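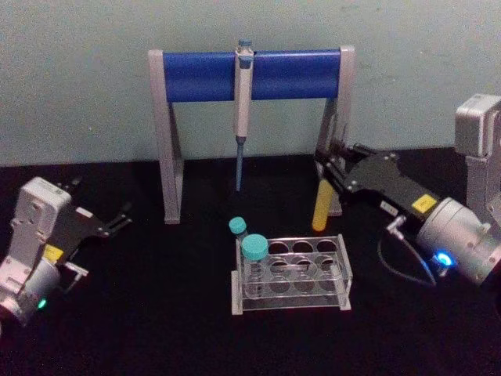 Chapter 7
Learning from Demonstrations at the Bench

In this chapter
7.1 Why a tube rack is harder than it looks
7.2 Collecting demonstrations
7.3 Cutting a long task into steps
7.4 What the Trevau study found
7.5 Reading a success rate with care
Review and further work

If you have ever taught a younger cousin to tie a shoe, you already know a good deal about the subject of this chapter. You probably began by explaining (the loop goes around, the lace goes under), and somewhere in the second or third round of explaining you gave up, took the laces in your own hands, and said "watch me." Learning from demonstration is the same move made with a machine. We leave off writing rules for every motion, we guide the arms through the job ourselves, and we let a program find the pattern in what we did.

In Chapter 6 we worked with a single arm pushing blocks over a tabletop, and I hope you came away feeling that the method was friendly and forgiving. Blocks are wonderful that way. You can push one a little too far and simply push it back. Now we turn to lab work, with two arms, and I should warn you kindly that a good many of our comfortable habits will have to go.

7.1 Why a tube rack is harder than it looks

Think for a moment about what your own hands do when you put a tube into a rack. You don't look very hard. The bottom of the tube touches the edge of the hole, you feel it, and your wrist makes a small correction that you could not describe if someone asked you to. A robot with plain parallel fingers has to get through the same moment with far less to go on, and if it pushes when it should wait, the tube tilts, or the whole rack slides along the bench.

Then there is the matter of seeing. Clear plastic is a trial for any camera, and a clear rack with a clear tube in it gives a picture made up mostly of edges and reflections. You see the lower holes through the upper tier, and a program that has not seen many such views can easily mistake one row for the other. To make matters worse, the gripper has a way of getting between the camera and the very thing it is reaching for. We call this occlusion, and you will meet the word so often in the coming pages that you may as well make friends with it now.
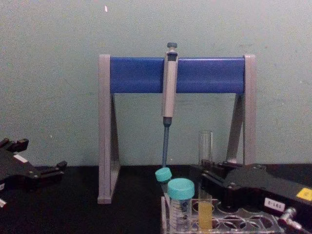
Figure 7.1 Occlusion at the rack. The gripper passes in front of the glass test tube and hides its middle section, while the open rim and the pale yellow liquid at the bottom stay in view.

Take a good look at the glass tube in Figure 7.1 before you read on. You and I have no trouble believing that the rim and the liquid belong to one object, even with a gripper across the middle. A learned program has to be brought to that belief by way of data, and much of Section 7.2 is given over to how we choose that data and how we go wrong in choosing it.

7.2 Collecting demonstrations

The running example for this chapter is the Trevau study, which was carried out on the Indstead bench using a recording program called Kramer. I have picked it because the authors kept their failed attempts as well as their good ones, and wrote down plainly what they did with each. (I wish more of us did! My own early notebooks are a sorry sight.)

The operators recorded 500 demonstrations of a tube-handling task. Of these, 280 were kept for training. The others were set aside, some because the operator had paused for a long while in the middle, and some because the rack had been bumped and set straight by hand. You might feel, as I did on first reading, that this was a lot of good effort to put on the shelf. We will come back to that feeling in Section 7.5, where the discarded recordings have a second life as a test of whether the program can recover from trouble.

Before we go further, let me fix a few terms, and please don't worry about learning them by heart.

Demonstration: one recording of the task from its starting position to its finish, with the camera views and the positions of both arms.

Observation: everything the program is given at one moment.

Action: the motion it is asked to produce next.

Policy: the rule, learned from the demonstrations, that turns an observation into an action.

The Trevau authors trained 2 policies on the same recordings. The first used one camera view only. The second, which they named Drakora, used a view from higher up together with one from chest height, in the hope that whatever was hidden from one would be visible to the other. Each recording was also marked by hand at the points where one step ended and the next began, and how those marks were chosen is where we pick up the story in Section 7.3.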